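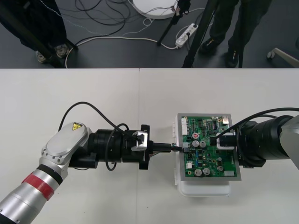 Search this site Type and press enter

Home Projects Updates People Contact

Connector handling: where we've got to

Hello all, and thanks for giving us the extra fortnight on this one. Indira asked for something she could read on a train, so I've kept the tables out of it and you'll get those in the spreadsheet as usual.

The headline is that we now have 680 usable demonstrations of the two arms working on the circuit board, against the 370 we had when I wrote in January. I'd hoped to be further on, I'll admit. But the newer ones are much better than the older ones, and I'd take that trade again.

A quick reminder of what counts as a demonstration, as there are a couple of new readers on the Aguiar side. One person drives both arms from start to finish, the arms do their bit of work on the connectors, and we keep the joint positions, the gripper readings and the video together as one example. If any of those three is missing we throw the whole thing out. We lost a painful number that way in the early weeks, mostly because the video and the arm readings had drifted apart by a fraction of a second and we didn't notice until training went funny. There's a check for it now that runs at the end of each session and shouts at you.

What we've been collecting

Most of the effort has gone on the board in the white enclosure, and on the connectors along its left edge and at the upper right. I know the original plan had us moving on to the second product by now. The trouble is that the left edge is a lot harder than the upper right. The small white connector there has very little give, and if the plug comes in even slightly tilted it sits on the lip and feels, to the person driving, very much as though it's gone in. We had a whole batch labelled as successes that weren't. Inês Garcia went back through them one evening with a pot of tea and relabelled the lot, and she found 100 that needed changing. I owe her several cakes.

We've kept those, by the way, with the right label on. The model needs to see near misses, and it had hardly seen any before. I'd like to go a bit further and collect some on purpose, with the driver starting badly and then recovering. The recoveries we've got so far are all accidents, which makes them a rather odd bunch.

The other change is that we now want both arms doing something useful in the same example. Early on, people would finish with the left, park it, and then start on the right, and the model learned to do exactly that, parking and all. It was quite funny to watch for the first ten minutes. So drivers are now asked to overlap the two whenever they can. It's tiring work and sessions have got shorter as a result - forty minutes and then a proper break - but the examples are far more varied.

How the model is doing

Better, with a few caveats. Trained on the January set, it managed the upper right connector fairly often and the left edge almost never. With the newer examples in, it gets the left plug to the right place most of the time and then dithers. You can see it hover, nudge, back off, nudge again. Inês thinks it's short of information at the moment of contact, because the arm blocks the best view of the connector just when you'd want it. I think it's simply short of examples. We've agreed to test her idea first, as it's the cheaper of the two! That means moving one viewpoint and collecting a small fresh set.

I haven't put a success rate in this report. The test runs so far were done with the board in the same position every time, and any number I gave you would flatter us. Proper trials with the board shifted and turned are down for next month and you'll have those figures whatever they look like.

Things that went wrong

The labelling mix-up I've covered. The cables gave us grief too. A cable that loops over a wrist can tug on it at full stretch, and the tug goes into the readings as if the driver had meant it. We re-routed the left one and gave it more slack, and the readings have been cleaner for it. A few older examples still have the wobble in them and I've marked them so they can be left out of training if needed.

We also ran short of driver time. Two of the people trained up at Cinavell were called back to the Tromarura work for most of the month, and it takes a good week before a new driver is producing anything you'd want to keep. I've got one more part way through training now.

Money and what's next

Spending is a little under plan, mainly because of those missing driver hours. I'd like to carry the difference over and not hand it back, if Indira Pinto is happy with that. It would pay for another 240 demonstrations, all of them with the board moved between goes, and that's the gap that worries me most.

After that comes the Dimer board. The connectors are a different shape and closer together, so I expect the first few sessions to be slow and a bit sweary. I'd sooner start it with a small set, see what carries across from the present board, and then decide how many more we need.

Could I have a yes or no on the carry-over before the next call? I need to book drivers well ahead now, and mornings go first.

3 comments Shared 2 times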